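August 21, 2020
By Fiorella Farina

I've been photographing weddings for long enough to have opinions, and the one I get into most trouble for is this: please stop sending me a shot list. I had one in February that ran to 418 pictures. The couple (lovely, lovely people, I'd shoot them again tomorrow) had copied most of it off a website and then each mum had added her own bits at the bottom. Number 50 was "candid laughing, bridesmaids". How do you put a candid on a list?
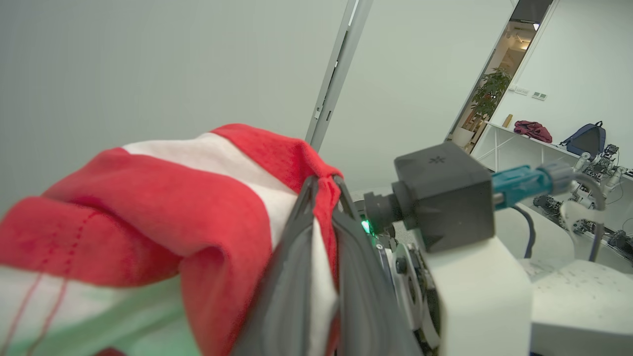
I do understand where it comes from. You're paying a lot of money, you've met me once over coffee, and you're frightened that I'll miss your nan. So give me the names for the family groups and I'll guard them with my life. Cillian Costello, who I second shot for when I was starting out at Mulcahy, used to take eight groups and then put his notes away for the day, and his albums were gorgeous. He got the aunties crying and the little boy asleep under the coats, and you can't order those in advance!

What happens with a long list is that I spend your drinks reception looking down at a sheet of paper. Somebody's dad tells the best story of his life three feet behind me and I'm ticking off "shoes, from above". I've done it. I still feel a bit sick about the one I missed at Forkosstead, when the bride's brother turned up off a late flight and I was round the side doing rings on a leaf.

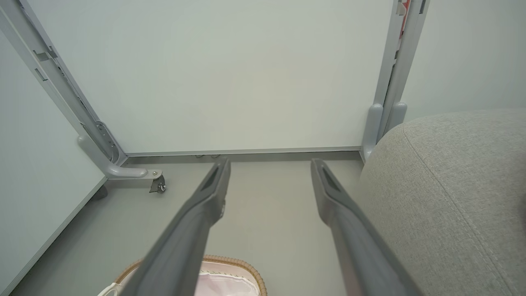 The floor under the desk.

Áine Mac Mathúna, who shoots far more weddings than I do, thinks I'm being precious about all this. Her view is that a list calms people down and calm people look better in photos. She's got a point, I suppose, but then she delivers around 400 pictures and I'd bet her couples frame the ones that weren't written down.

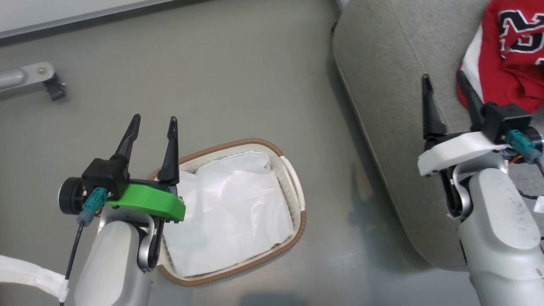
White cloth in the woven basket, beside the grey seat cushion.

So, if you've booked me for next year: family names, anyone who's poorly or can't stand for long, anyone who mustn't be put next to anyone else. One side of paper, big writing. And if your cousin is planning a surprise song, tell me that too, so I can be on the right side of the room with the right lens on.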